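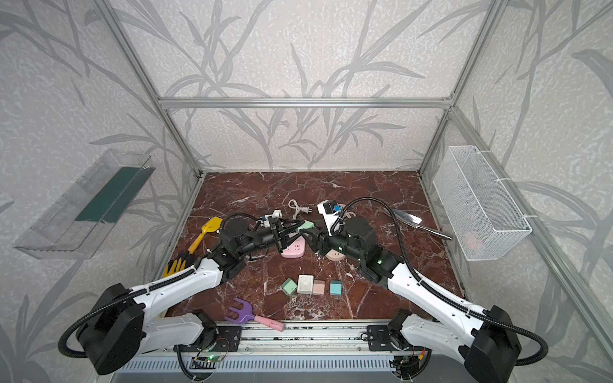 Two robot arms over the marble-pattern work surface.

Print this ticket | E-mail this ticket

Search tickets Go Advanced

Ticket 909: Listitz dashboard list view goes blank after filter change
Opened by: Lucía Sarmiento
Assigned to: Kasun Gamage
Component: front end, list view
Status: Closed, fixed

Reported problem
After the April update, the job list in the Listitz dashboard goes blank when a user changes the status filter twice in a row. The page header stays. Reloading the page brings the list back. No error is shown to the user.

Steps
Open the job list. Set status to Open. Set it to Held before the first result loads.

Log

9:15 Gamage – Can't reproduce on my machine. Lucía, which browser, and are you on the Dencombe office network?

9:40 Sarmiento – Firefox, and yes, Dencombe. Same thing in Chrome. Gayan Biswas gets it too.

10:05 Gamage – Reproduced with the network throttled in dev tools. Console has "Cannot read properties of undefined (reading 'length')" from the row component. Two requests go out and the older one comes back last.

10:30 Gamage – The older response is for a filter that is no longer selected. The store drops the rows but still sets loaded to true, so the component renders with no rows array. Went back to version 14 of the front end and it works there. Version 15 is where we moved the fetch into a watcher.

11:20 Biswas – Tried adding a 60 ms debounce on the filter. It happens less often but still happens. Took it out again.

1:10 Gamage – Now cancelling the previous request in the watcher cleanup, and rows starts as an empty array. Build is on the Gazi test server. Please clear the cache before testing.

1:45 Sarmiento – Still blank.

1:50 Gamage – Check the build number in the footer. Gazi was serving the old bundle, restarted it.

2:05 Sarmiento – New build number now. Switched filters quickly many times, list stays up. Fine in both browsers.

3:30 Gamage – Merged. Added a test that resolves the two requests in the wrong order. The archive page uses the same watcher and needs the same change – opened separately.

This site uses cookies to keep you signed in. Accept Cookie settings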